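Taper juste : une matinée chez Caltent, à Ulton

Je suis arrivée en avance chez Caltent, ce qui ne m'arrive jamais, et j'ai donc attendu dans le couloir en écoutant quelqu'un taper. Toc, toc, une pause, toc. J'ai cru à des travaux. Eh bien non, c'était la fondatrice de l'atelier qui essayait un manche ! Elle m'a ouvert avec le maillet encore à la main et m'a demandé si je prenais du sucre dans mon café.

Pour ceux qui ne connaissent pas la maison : Caltent fabrique des jeux d'adresse, en petites séries, depuis 5 ans. Leur premier jeu, Veloso, a eu son petit succès dans les ludothèques de la région. Le prochain s'appelle Livo, il doit sortir en octobre, et le principe tient en une phrase : on a un bloc avec trois points rouges, on a un maillet, et on frappe les points dans l'ordre annoncé par les autres joueurs. Trop fort, trop mou ou à côté, on passe son tour.

« Les gens me disent que c'est un jeu pour enfants, et puis ils jouent une heure », m'a-t-elle dit en posant les tasses. « Ma sœur ne voulait plus rendre le maillet. Elle a quarante-six ans et elle dirige une agence bancaire. »

Je lui ai demandé d'où venait l'idée. Elle a réfléchi un bon moment (elle réfléchit toujours un bon moment, il y a des trous énormes dans mon enregistrement) et elle a fini par me parler de son grand-père, qui réparait des tonneaux. Quand elle était petite, il lui donnait un maillet et lui montrait du doigt l'endroit où taper. « Là. Pas à côté, là. Et moi je tapais à côté, évidemment. Je crois que j'ai fait tout un jeu pour me rattraper. »

On a beaucoup parlé du maillet, j'avoue que je ne pensais pas qu'il y avait tant à en dire. Il est en bois clair, non verni, avec une tête en cylindre et un manche bien droit qui traverse la tête et ressort un peu de l'autre côté. Ce petit bout qui dépasse, elle y tient énormément. « Mon fournisseur voulait le couper à ras, c'est plus propre, on emballe mieux. J'ai dit non. J'aime qu'on voie comment c'est fait. Et puis quand on réfléchit à son coup, on le touche avec le pouce, tout le monde le fait, regardez, vous êtes en train de le faire ! »

J'étais en train de le faire.

Le vernis, ils ont essayé. Deux couches, puis une seule, puis une huile qui sentait la noix et qui a laissé des auréoles sur tout ce qui traînait dans l'atelier. Elle est revenue au bois nu en grognant un peu contre le temps perdu. « Le verni glisse quand on a chaud aux mains. Et on a chaud aux mains, à ce jeu, je vous préviens. »

Et les points rouges ? C'est sa grande affaire du moment. Ils ont d'abord été bleus, puis noirs, puis d'un orange qu'elle adorait et que personne d'autre n'aimait dans l'équipe. Le rouge tomate l'a emporté après des essais avec des joueurs de tous les âges, le soir, sous une mauvaise lampe. « Une mauvaise lampe, c'est la vraie vie. Les gens jouent dans la cuisine à neuf heures et demie, ils ne jouent pas sous un projecteur. Avec le rouge, on ne cherchait plus. » Elle m'a aussi expliqué qu'elle laissait volontairement du blanc au bout du bloc, du côté droit, pour qu'on puisse le tenir d'une main pendant que l'autre frappe. Je n'aurais jamais remarqué.

Je lui ai fait remarquer que les prototypes étaient un peu marqués — des petites traces grises sur la planche blanche, par exemple. Elle a haussé les épaules. « C'est du mat, ça prend tout. Le brillant se nettoie d'un coup d'éponge, mais il renvoie la lumière et on ne voit plus le bloc. J'ai choisi mon camp. Je mettrai un mot dans la notice sur la gomme blanche, celle de l'école, ça marche très bien. »

Pour travailler, elle étale un grand tissu bleu vif et elle pose la planche dessus, toujours en largeur. Le bleu, c'est une chute de rideau qu'elle traîne depuis son premier appartement. Elle ne la repasse pas. Elle dit que le tissu calme le bruit et que, sans lui, les voisins du dessous seraient déjà montés. (Ils sont déjà montés une fois, pour Veloso, et ils sont repartis avec une boîte sous le bras.) Elle hésite maintenant à glisser un carré de tissu du même genre dans la boîte de Livo, ce qui ferait monter le prix, et on a passé un quart d'heure là-dessus alors que ce n'était pas du tout ma question.

Ma question, c'était l'argent. Elle a répondu sans se faire prier. La première série sera de 937 boîtes, un chiffre bizarre que je lui ai fait répéter. « Il me restait du bois pour 937 maillets. J'ai compté, j'ai recompté, je n'allais pas en racheter pour arrondir. » Les 200 premières sont déjà réservées par des ludothèques. Le reste partira en boutique, et sur les marchés d'Ulton, où elle tient le stand elle-même, thermos et doudoune compris.

Ils sont 4 à l'atelier, elle comprise, et tout le monde fait un peu tout. Je voulais savoir si elle avait peur de se lasser, à force d'entendre toc toc toute la journée. Elle a ri. « Au contraire, j'entends des choses ! Un manche mal emmanché, je le reconnais depuis la pièce d'à côté. Ça fait un son de boîte vide, c'est très vexant. » Elle m'a fait écouter les deux. Je n'ai entendu aucune différence, mais j'ai hoché la tête avec beaucoup de conviction.

On a quand même fait une partie. J'ai perdu. J'ai redemandé une partie et j'ai reperdu, je tape trop fort, paraît-il, surtout sur le point du milieu. Elle donne ses consignes d'une voix très douce — « gauche, droite, gauche, milieu » — et elle accélère sans prévenir, ce qui devrait être interdit. Elle m'a juré que ça figurait dans la règle. La règle n'est pas encore imprimée, c'est commode. 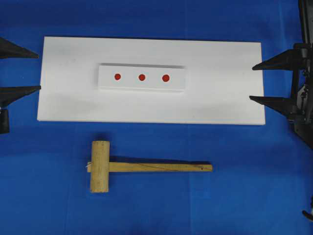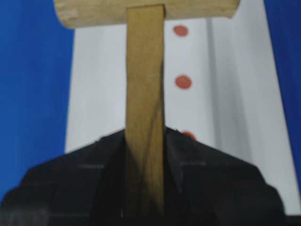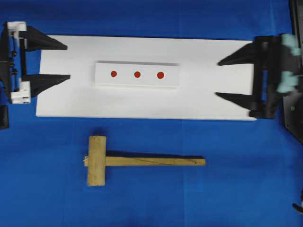

Première vue : le maillet posé sous la planche blanche et son bloc à points rouges. Deuxième vue : le maillet de près.

Avant de partir, je lui ai demandé ce qui viendrait après Livo. Elle m'a parlé d'un jeu à deux maillets, puis elle s'est reprise, il ne fallait pas l'écrire, puis finalement si, je pouvais l'écrire, mais sans le nom. De toute façon elle n'a pas encore de nom. Les suggestions sont les bienvenues à l'atelier, de préférence le matin, quand il reste du café.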